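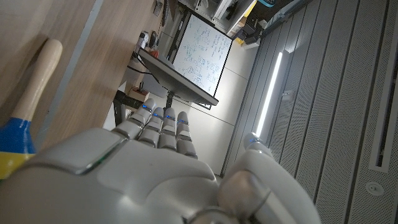 Par la rédaction de Clona, 27 décembre 2025

Huiler un plateau de table en bois massif

Un plateau huilé s'entretient par petites touches, sans tout décaper. Comptez une journée, séchage non compris.

Videz le plateau et dépoussiérez-le. Poncez dans le sens du fil, au grain 120 puis au 180. N'appuyez pas : le papier doit travailler seul. Insistez sur les auréoles, puis reprenez toute la surface pour éviter les creux. Passez l'aspirateur et essuyez avec un chiffon à peine humide.
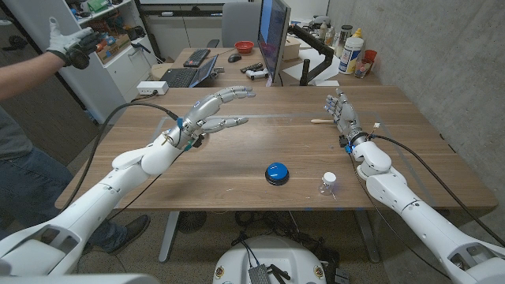 N° 226, p. 2

Remuez l'huile dure jusqu'au fond du pot. Versez-en peu, étalez au chiffon de coton en suivant le fil, et traitez aussi les chants et le dessous, sinon le bois risque de tuiler. Laissez pénétrer vingt minutes. Essuyez ensuite tout l'excédent : une huile qui reste en surface colle pendant des jours.

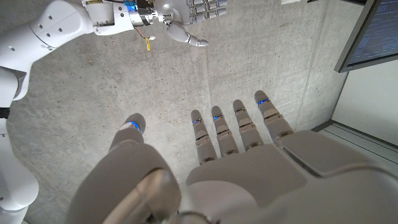
La seconde couche se pose le lendemain, après un égrenage léger au 240. Elle demande nettement moins de produit. Attendez une semaine avant de poser un plat chaud ou de laver à l'eau.

Étendez les chiffons à plat, dehors, jusqu'à séchage complet. Roulés en boule, ils peuvent s'enflammer seuls.

Prochaine fiche en mars : recoller une chaise.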